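2024년 10월 12일 작업 노트 (Raner 셀, PC 분해)

드디어 잡았다! 지난 이틀 동안 속을 썩이던 보호정지의 원인을 찾아서 잊기 전에 적어 둔다.

증상부터. Grunton 시퀀스를 돌리면 메모리 분리 단계에서 팔이 갑자기 멈추고 보호정지가 걸린다. 로그에는 힘 한계 초과라고만 나오고, 재시작하면 멀쩡하게 몇 번 더 돌다가 또 선다. 어제까지 누적 61회 시도 중에 같은 자리에서 선 게 꽤 되는데, 간격이 들쭉날쭉해서 처음엔 케이블 접촉 불량인 줄 알았다. 커넥터를 전부 다시 꽂아 봤지만 소용없었다(반나절 날림).

오늘은 아예 로그를 처음부터 끝까지 읽었다. 555번 스텝에서 접근 높이가 갱신되지 않은 채로 하강 명령이 나가고 있었다! 앞 단계에서 브래킷을 떼고 나면 본체가 살짝 밀리는 경우가 있는데, 그때 비전 쪽 재측정이 시간 초과로 빠지면 이전 좌표를 그대로 쓴다. 그래서 슬롯 끝의 래치를 비스듬히 누르게 되고, 힘이 올라가고, 정지. 안전 기능은 제 할 일을 아주 잘 한 셈이라 이 부분은 기분이 좋다.

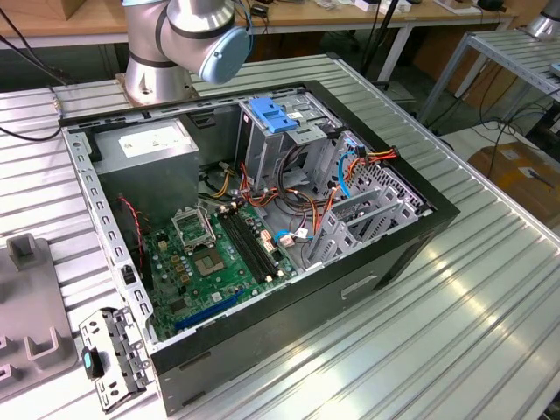 작업대 위 본체. 측판 제거, CPU 소켓 고정틀 열림. 왼쪽 앞은 떼어 낸 브래킷.

조치한 것:
재측정이 시간 초과면 하강하지 않고 대기 자세로 돌아가게 바꿨다. 두 번 연속 실패하면 작업자 호출.
메모리 단계의 하강 속도를 낮췄다. 느려졌지만 당분간 이대로 간다.
힘 한계값은 건드리지 않았다. 올리면 당장은 덜 서겠지만 보드를 깨먹을 게 뻔하다.

수정 후 저속으로 돌려 보니 일부러 본체를 밀어 놓은 경우에도 대기 자세로 얌전히 돌아간다. 이거 보고 혼자 박수 쳤다! 정상 속도 시험은 아직 안 했음.

남은 문제. 본체가 왜 밀리는지는 아직 모른다. Rajput 지그의 고정력이 약한 것 같기도 하고, 브래킷이 빠질 때 반동이 큰 것 같기도 하다. 지그 쪽에 미끄럼 방지 패드를 붙여서 비교해 볼 생각인데 재고가 없어서 주문부터 넣어야 한다.

그리고 보호정지 뒤에 바로 재시작 누르지 말 것. 나도 어제 그랬는데, 팔이 눌린 상태에서 다시 움직이면 위험하다. 티치 펜던트로 먼저 위로 빼고, 래치와 슬롯 상태를 눈으로 확인한 다음에 재시작. 셀 문 옆에도 써 붙여 둘 예정.

다음: 패드 주문, 정상 속도 시험, 1월에 쓰던 구버전 시퀀스에도 같은 버그가 있는지 확인.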